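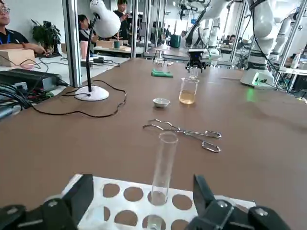

I have been meaning to write about glassware for a while now, and since April has been cold and wet and I've had no excuse to be in the garden, I finally sat down on Saturday with a pot of tea to do it.

My fondness for the stuff goes back to a teacher, Svyatoslav Horobets, who taught chemistry at the night school in Rellangate when I was trying to make up for all the science I had slept through as a teenager. He had a cupboard at the back of his room that he kept in better order than most people keep their kitchens. Beakers on the bottom shelf, flasks above them, then the racks, and right at the top the little porcelain dishes, stacked with a square of paper towel between each one. We weren't allowed to touch anything in there for the first 2 weeks. We just learned the names, and where everything went, and which things you could set down hot and which you couldn't.

I thought this was terribly fussy at the time. I was paying for that class, after all, and I wanted colors and smoke! But I still know the names, and I still put a cloth down before I set out anything made of glass, even if it's only the good tumblers when my sister comes over.

Pouring was the first real thing he taught us, and he gave it a whole evening. We filled old beakers from the sink and tipped them back and forth until our wrists ached – slow, slower than that, lip over the spout, keep the stream thin. I had always assumed the spout was just for pouring out of, but it makes a handy spot to aim for on the way in as well, and you can see it done that way here, with the round-bottomed vessel tilted and a thin stream of pale liquid running down over the beaker's spout. The golden-amber liquid in the vessel has yellowish bits in it, gathered toward the far part, and I know just what Svyatoslav would have said about those: go gently, and let them stay where they are.
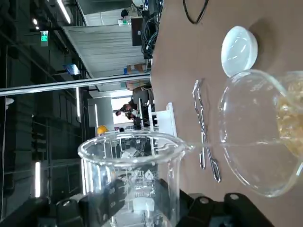 He was fond of tongs, too. He made us practice picking up an empty dish with them, carrying it across the room and putting it down without a clink. I was hopeless at it. The woman beside me, who worked in a bakery, got it on her first try and was very gracious about it, but I noticed she did it a few more times than she needed to.

These days my own collection lives on a shelf over the washing machine. I have 8 beakers, a rack that holds more pencils than test tubes, and one evaporating dish with a chip in it that I use for earrings. The tallest beaker gets the salad dressing. It pours beautifully, much better than the jug we were given when we got married, and I can see when the oil has settled on top. (It has never been used for anything else, before anyone writes in.)

Next on my list is a proper drying rack for the wall, if I can persuade my husband that the towel hooks could go somewhere else.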